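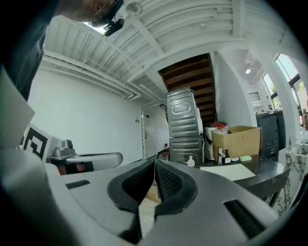
4.2 Where things wait

We went into this part of the study expecting to write about storage, and came out wanting to write about waiting! Most tidying research asks where an object lives. Far fewer papers ask where it spends the time before it gets there, and in small shared buildings that in-between period can be long. In our diaries an item could sit in a box for 3 weeks and still be described as "on its way."

We call these spots holding places. A holding place can be a box, a bucket, a corner of a counter or the foot of a staircase. What makes it one is that people agree, usually without saying so, that things may stay there for now. Tapia, the smaller of our two sites, had holding places on both floors, and the people who used the building could point to them right away when asked. They were much slower to name the shelves (two of them named no shelf at all).

The open cardboard box deserves special attention. It has no lid to lift, it can be carried to the next room in one trip, and its contents can be read from above at a glance. We had first coded boxes as "packing," and then had to go back through the October notes and recode them, because so many were never packed for anything. They were furniture, more or less.

Bathrooms gave us the richest material of all. The room is small, the surfaces are few, and the counter has two jobs: it holds what is used at the sink and it holds what has not yet been sorted. Figure 5 shows both jobs on one counter, with the soap dish near the basin and a large open box of clear plastic bottles and packaging at the back corner.

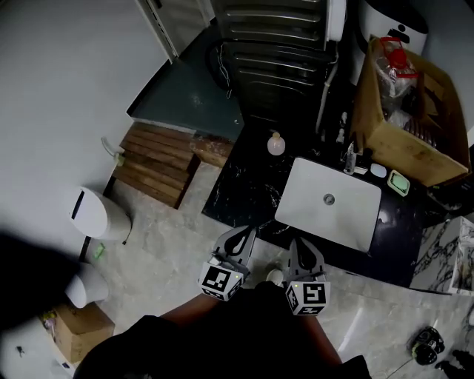

Figure 5. Bathroom counter at Tapia, with items in use and a holding place side by side.

Jaqueline Beltrán, reading an early draft, objected that a box on a counter is simply clutter and that we were being too kind to it. Her point is a good one, and it sent us back to the interviews. People did use the word clutter, and used it freely, but they kept it for things whose next step was unknown. A box of bottles that somebody meant to go through was spared the word, even when it took up half the space beside the taps.

That difference matters for anyone planning a tidying routine. Asking "what is the next step for this?" got our participants moving faster than asking "where does this go?" - and they seemed to enjoy it more, too. Section 4.3 takes the same question to the stairs, where the holding places are smaller and the arguments about them were a good deal louder.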